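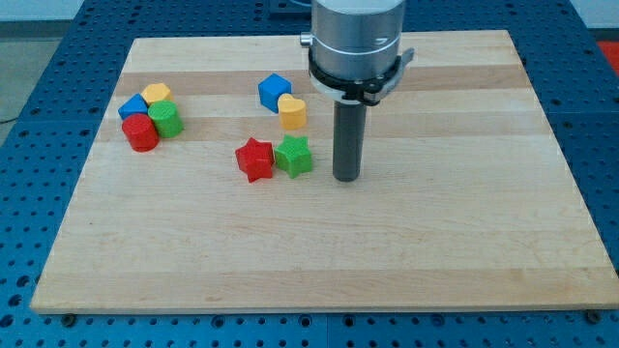
Touch off the board every morning, even when it's fine

I have an unpopular opinion about small robot cells, and after 16 months of looking after one in our shop in Murnstead I'm ready to defend it. The board matters more than the arm. Whatever flat thing your blocks or parts sit on deserves more of your week than anything with a motor in it, and most people give it none.

Our cell is about as plain as they come. There's an arm, a blue perforated table, a maple cutting board on top of that, and a bunch of 3D-printed blocks (cylinders, stars, cubes, those rounded yellow ones that look a bit like hearts). The arm has one long gray finger pointing straight down and it pushes blocks into groups by color or by shape, depending on what we're testing that day. We call the cell Amel. It spends most of its life nudging a green star a little to the left.

When something goes wrong in a cell like that, everybody looks up. They check the arm. They pull the logs, they rerun the joint calibration, they start muttering about the controller. I did this too! In January I lost 2 days to a finger that kept scraping at one corner and sailing over the cylinders at the other. I swapped the clamp ring, I retightened the bracket, I wrote a long and slightly rude message to the people at Medeiros who sold us the mount. The board had moved. Wood does that when the heating comes on in an old building, and one of the front feet had worked itself a little loose in the process. A quarter turn with a wrench and we were back in business. (I did apologize to Medeiros. They were nice about it.)

So now I do a touch-off every morning before anything runs. Bring the finger down slowly over each corner, note the height, do the middle, compare with yesterday. If a corner has drifted I fix the foot first and only then think about changing a number in the software. I feel strongly about the order. You can absolutely tell the software the board is tilted and it will cope, and then next week it tilts a bit more and you tell it again, and by spring you've got a file full of little white lies that no one on the team can explain.

People ask why we don't throw the wood out and get a nice slab of aluminum. Fair question, and a friend who runs the Votenano cell across town thinks I'm being sentimental. Maybe a little. But the printed blocks slide on maple in a way I like, they don't ring or skate, and when the finger comes down too far I'd much prefer a dent in a cutting board to a bent finger. You can sand a dent. I've put 1,628 runs on this board and it has a few faint marks and specks, and I know what most of them are.

The stripes are the one real argument against it. All that light and dark grain running side to side can bother a camera, and if your vision setup is touchy you may want something plainer. Ours was touchy for a while. We spent an afternoon on the lights and it settled down, but I won't pretend that's going to work in every room.

The finger gets its turn too. I take it out of the clamp on Fridays, wipe it, look at the tip for flat spots, and put it back with the same side facing front. There's a pencil line on ours for that. Then I snug the clamp evenly, a bit on each screw, and do the touch-off again, yes, even if I did one three hours ago. Clamping down hard on one side first will tip a long finger more than you'd think, and all of it shows up down at the end where the work is.

What bugs me is that none of this is in the manuals. Ours has 17 pages on network settings and a single paragraph on the work surface, which says it should be "flat and stable." Flat when? Stable compared to what? If I were writing it I'd put the board in chapter one, with a wrench printed on the cover.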